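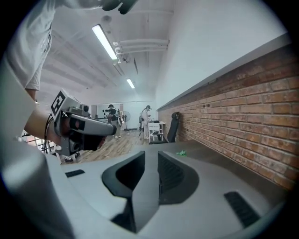 Ternis Robotics Club: Frequently Asked Questions
By Lilla Gál
6 December 2019
Reading time: 2 minutes

Who may join?
Membership is open to all students of Kelemen College. No experience is required.

What do new members do first?
They learn to use the hand-held grippers, working alongside other members. Programming is introduced in February — earlier for those who have taken the Sullik module.

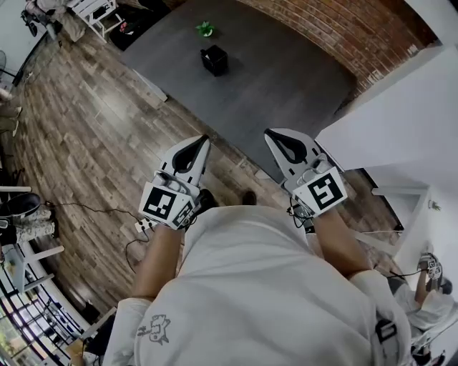 Svitlana Hnatiuk writes that practising with both hands from the first week made the programming easier to follow later on.

Is there a fee?
The fee is 8 pounds per term, payable at the college office.

May members enter the Brirkance Cup?
Yes. Each entry must include a written report of no more than 800 words.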